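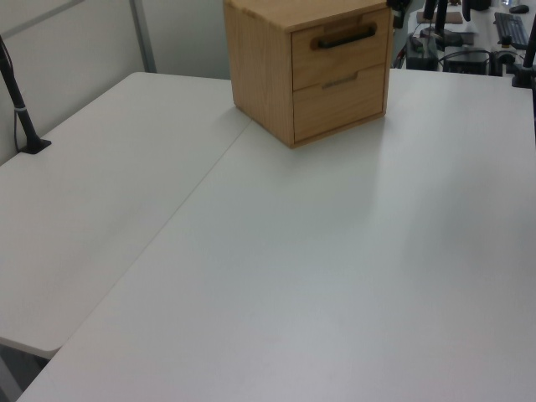 Two-drawer desktop cabinet – black bar pull on the top drawer, finger groove on the bottom one.

41 shares · 17 comments

Little wooden drawers – getting them to run right

Quick one tonight, dinner's in the oven. Several of you wrote in after the June post asking about small cabinets. The cube kind that lives on a desk or counter and eats tape, stamps, batteries. So, notes. No particular order.

Sticky drawers first. Pull the drawer all the way out. Turn it over and look for the shiny spots on the bottom edges and sides – shiny means rubbing. Rub those with a plain candle stub, not a scented one, they go gummy. Push in, pull out, ten times or so. Still sticking? Sandpaper, 180 grit, just the shiny spots. Three or four strokes and try again. Do NOT go at it with 96 or 100 or whatever rough stuff is in the garage, you'll have a loose drawer forever. Ask me how I know.

If it only sticks in summer leave it alone. Wax and wait.

Handles. A bar pull is easier with full hands or sore fingers. A groove cut in the drawer front is nicer if people brush past, nothing to snag a sleeve on. I like one of each honestly – bar on the drawer you use all day, groove on the other. Loose bar? Empty the drawer, tighten the screws from inside. By hand. A power driver will strip a small screw before you can say oops. If it keeps working loose, a drop of clear nail polish on the threads, let it dry overnight.

Grooves get grubby. Pale wood especially, you get that gray smudge where everybody's fingertips go. Damp cloth with one drop of dish soap, wrap it round a fingertip, go along the groove with the grain. Dry it right away. Then a tiny bit of wax. I use the Folska paste because it was there, any clear furniture wax does it. Leave 30 minutes, buff. Old sock is fine.

White tabletops – a bare wooden box will leave scuffs if you drag it around. Felt dots, one on each corner. Check them every so often for grit becuase a gritty felt dot is basicaly sandpaper. If you already have scuffs try a damp melamine sponge, very light, somewhere hidden first. On a shiny top skip the sponge, it dulls.

Two tables pushed together? Keep the cabinet well on one side of the join. Straddling it the box rocks, and then the drawers rack and you'll blame the drawers.

What goes where. Heavy stuff in the bottom drawer, always. Scissors, stapler, the big roll of tape. Top one for what you grab daily. Line both – shelf paper cut a hair short so it doesn't ride up the back. Marichka Didenko wrote to say she uses leftover wallpaper, stuck down with a dab of glue stick at the corners so it peels off later. Stealing that.

Smelly drawer – dish of baking soda, shut it in, Sunday night to the next weekend. Coffee grounds work too but then it smells of coffee.

Don't oil the inside. Oil stays tacky in a closed drawer and gets on your envelopes. Wax only.

Oh and Melati Mandagi asked about squeaks. Same candle, on the runners. If it's still squeaking check the back corners for a glue joint that's let go, wood glue and a clamp overnight.

Timer's going. More on hinges next time.

17 comments · Share · Save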